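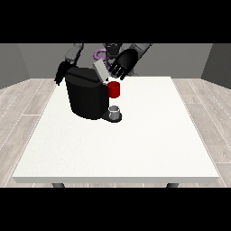

Automating the Coffee Counter at Kernmont: What Changes for the Staff

Student project report, spring term

1. Background

Kernmont is an office building with one staffed coffee counter on the ground floor. The counter is run by Grivero, a small catering firm, and employs two attendants per shift. On a normal day they serve 200 drinks, most of them before 10 a.m. Grivero is considering a two-armed robot for the single-cup machine and asked our group what this would mean for the people who work there now.

We did not build a robot. Our work had two parts: watching and interviewing the attendants, and running the coffee task in a simulator to find out which steps a robot could take over.

2. Method

We observed the counter in March and April and wrote down every task the attendants did. Making a drink was broken into steps: lid open, pod in, lid closed, cup on the tray, start, cup out. Everything else went under "other work." This included wiping down, restocking milk, answering questions about the building, and dealing with wrong orders.

For the simulation we used a room with a table, a coffee machine with a hinged lid, and a robot with two arms and fingered hands. We ran the task 600 times with small changes in the starting positions. The model of the counter is simple. It has no customers, no line, and no second machine.

3. What the attendants do now

Making drinks took up 33 percent of the time we logged. We had expected more. The attendants had not, and one told us the coffee is the part of the job where you get to stand still.

Cleaning was the largest part of the other work, followed by restocking. The talking was hard to log since it went on during everything else.

4. The task in simulation

The lid turned out to be the step that needed the most attention. It has to be up before a pod can go in, and the hand has to come at it from the right side without knocking the machine. The robot's body stays on the far side of the table, so it reaches over the back of the machine. An attendant at Kernmont works from the front.
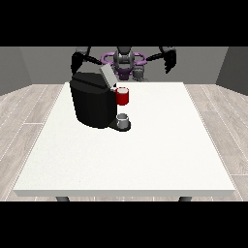
I would let it have the lid and the pods all day long, one of the attendants wrote on our feedback sheet, but I want to know who gets called when it stops at 8:30 with people waiting. If that is me, then I have the same job plus a new one, and I would like to be paid for it.

Two other sheets raised the same point. Grivero's draft plan, which it calls Gelov, lists the robot's tasks but does not say who clears a fault or who decides to switch back to hand service.

5. Changes to the work

If the robot makes the drinks, the short breaks between customers go away for the attendants, and what remains is mostly cleaning and carrying. Training would also change. New staff now learn the machine first and the stockroom later. With Gelov they would start in the stockroom and might never become quick at the machine, which matters on a day when the robot is down.

6. Recommendations

Grivero should keep both attendants on the morning shift during any trial. Fault handling should be written into the job description and paid. Each attendant should make drinks by hand for part of every week. We also suggest a trial at the smaller Gisler site first, where the line is shorter.

The observation sheets and step list are in Appendix A. The simulator settings are in Appendix B.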